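Print | E-mail

Last updated: April

Chapter 29
Judging a Hand-Held Gripper Kit

Before you start, you should have read the chapter on end effectors and know the difference between a parallel grip and an angled grip. You don't need to have used a kit yourself.

Most products in this book are sold as finished machines. You plug them in, set them up and measure what they do. The Teron kit from Drusach is sold in pieces: black plastic fingers, brackets, threaded inserts, rubber pads and a bag of screws. There is no arm and no motor. A person holds the gripper and works it by hand, and a camera on the tool records the job from close to the fingers. The recordings are then used to teach a robot the same job.

A buyer has to judge two things, the tool and the recordings. A gripper can feel fine in the hand and still give poor video. It can also do the reverse, and a tired hand will cost you recordings later in the day.

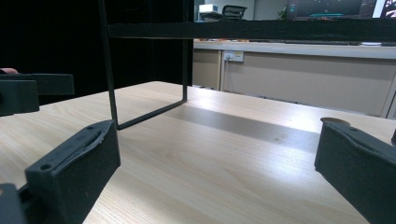
Telmo Villalobos reviewed the kit for the teaching lab at Tromcombe, and this chapter follows his review with a few changes. He started with the pads. On a gripper like this the pad does most of the holding, and it is the first part to wear. Drusach rates a pad for 1,000 grips on smooth objects. Villalobos found the rating fair for glass and too generous for anything with an edge. A pad that has begun to peel still holds a jar, but the grip shifts a little from one try to the next, and that shift ends up in the data.

He gives two rules for pads. Change both at once, even when only one looks bad. Write down when you did it, so that anyone using the recordings can tell the old pads from the new.

29.1 Choosing the objects

A kit review is only as good as the things you pick up. Blocks and foam balls make any gripper look good. Kitchen jars are a harder test and cost very little. The glass is smooth and rigid, the weight changes with the contents, and the lid is often a different width from the body. A steel lid also shines, which matters for the camera as much as the fingers.

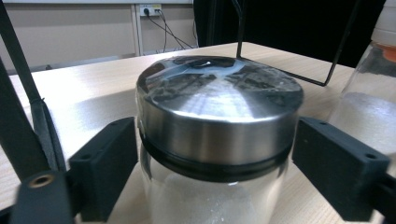
Where you grip a jar depends on what comes next. If the jar is only going to be moved, grip the body and keep the fingers level. If the lid has to come off, something else must hold the glass while the lid is worked. In that case one gripper is not enough, and the buyer should price the kit as a pair. Drusach sells it both ways. The pair comes with 2 hand grips and a single set of spare pads, and Villalobos thought that was stingy.

Kirsty Harawira repeated the tests with smaller hands and had a different complaint. The hand grip was too wide for her to close fully without moving her thumb. She solved it with tape. A narrower grip is listed as an extra - ask for it when you order.

29.2 Two grippers at one table

Working with a pair brings up problems that never show with one. The fingers need room to open on both sides of an object. Jars set too close together leave no space for a second tool, and a rack or post near the work will catch an elbow or a bracket sooner or later. Clear the reach of both hands before you start recording.

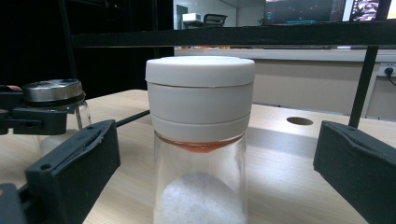 Tall lids need some thought as well. A grinder lid adds height and puts weight up high, so a jar gripped low on the glass can tip as it is lifted. Practice the lift slowly and find a finger height that keeps the jar upright. Then keep to that height for the whole session.

The rest of the chapter takes the kit in the order you would meet it: assembly, pad fitting, camera setup, a first recording, and the checks to make before paying for a second set.

Terms used in this chapter: finger, pad, bracket, threaded insert, hand grip, session

Related items
Chapter 28: End Effectors Without Motors
Worksheet 29A: Pad Change Record
Grigaitė: Notes on Gripping Glass
Teron Kit, Version 2: Parts List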